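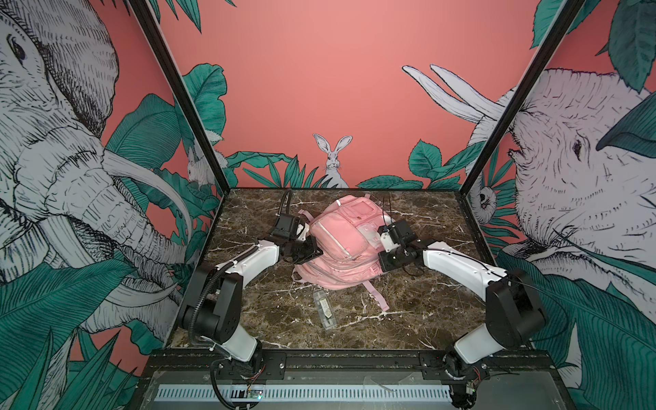 1 min read

Bench cell procurement is the planning and purchase of small two-arm robot stations for handling soft goods such as bags. A budget is normally divided into arms, mounting and spares. In a Trirnico planning sheet, the arms and their shared rail form a single line item, and grippers are listed separately - they wear sooner. Andeck quotes a lead time of 30 days for replacement grippers. Cable sleeves are ordered by length, with 300 mm added per arm for slack at the wrist. Table load is checked before the rail is ordered.

See also: Oakley rail, Spare parts planning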